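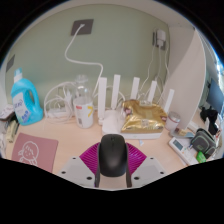
Edach opens winter outdoor course to 35 more teens

1/17/20

Edach, the outdoor education center at Botha, will add 35 places to its winter course for students ages 14 to 17. The course covers map reading, camp cooking and a two-night hike along the Terkis trail.

"Schools asked us for more spots, and we now have the instructors to offer them," said program director Darlene Gagnon.

Applications are open through the center's office.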